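In praise of the boring gripper

I have spent most of the past year on two-armed bench setups, and I'd like to make a case that gets laughed at whenever I raise it at lunch. If you have money for one upgrade, spend it on the fingers. Leave the arms alone, leave the cameras alone, leave the controller alone until it gives you real grief. Buy, print, borrow or file down some better fingers, and then see how you feel about the rest.

This comes out of a comparison our group began in November. Piroska Mészáros had been asked to recommend a gripper for a new pair of arms, and she did what any sensible person does and asked for three on loan. We ended up with a Trikow, a Poltov and a Draveck, all parallel-jaw, all within the same weight limit. The plan was 200 tries each on a set of household things, with the same people driving and the same lighting. Solomiia Palamarchuk did most of the driving and I did most of the resetting, so I know those objects better than I know my own kitchen.

I went in certain that grip force would settle it. The Poltov squeezes hard, and it feels wonderful to drive. You close it and you know you've closed it! But very little in a house needs a hard squeeze. A drawer with a round knob needs two fingertips that meet squarely and don't roll off. A marker standing in a cup needs fingers thin enough to get in beside the barrel without shoving the cup across the bench. A flat pad lying on a table needs an edge you can slide under it, and for that job the Poltov's thick rubber tips were hopeless.

The Draveck had the weakest motor of the three, and I would take it home tomorrow. Its fingers are flat, plain and narrow at the ends, and they come off with two screws. Prasert Thepsuriya made a second pair with a slight bevel in one afternoon, and the flat objects went from a chore to something I looked forward to. I still grin when one comes up off the bench on the first go. 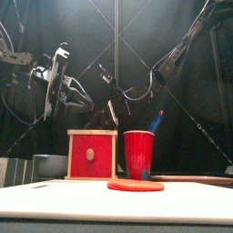
Page last changed: November, by T. Aoki

The little box with the red drawer front and the wooden knob is my favourite test of all, and I would put it in front of every gripper salesperson in the country. It looks like nothing. It's a light box on a smooth white top, so a clumsy pull can bring the whole box along with the drawer. You can hold the box with one arm and pull with the other, which is a fair test of two arms working together, or you can try it with one arm and find out how straight your pull really is. The red cup beside it, with the blue marker leaning out, makes the approach tighter. I like that. A bench with one object in the middle of it flatters everybody.

Now, cameras. Hanna Dovhaniuk disagrees with me here and she has a good argument, so I'll give it room. Her view is that a better wrist camera does more for the person driving than any change of fingers, because you can't place what you can't see. She is right that the last few centimetres are where tries are won and lost. She is also right that a fixed view from off to the side hides whatever the gripper is in front of, or behind. We swapped in a wider lens for a while and Solomiia's early tries got better straight away.

Where I part ways with her is what came next. After 30 tries or so of practice the gain from the lens had mostly gone, as Solomiia had learned the old view well enough to manage. The gain from the bevelled fingers never went away. Practice doesn't make a thick fingertip thinner.

On controllers I have less to say, and what I have is mostly relief. We ran the Lysenko controller throughout, with its stock settings, apart from one change to how quickly the jaws follow the trigger. I have sat through long arguments about control rates that I could not feel in my hands at all. What I could feel, immediately, was cable drag. A loop of cable that's a bit too short at the wrist will tug at you on every turn, and no setting fixes that. Give it slack, tie it down further up the arm, and check it again in the morning.

I do have a complaint for the makers. All three companies publish grip force and stroke, and none of them gives a decent drawing of the fingertip. Prasert had to measure the Draveck's with calipers before he could copy it. Put the drawing on the first page! People would make better tips than yours inside a week, and they'd send them back to you happily.

Piroska's recommendation went in for the Draveck, with a spare set of blank fingers and a note about the screws, which are softer than they ought to be. We have stripped two so far.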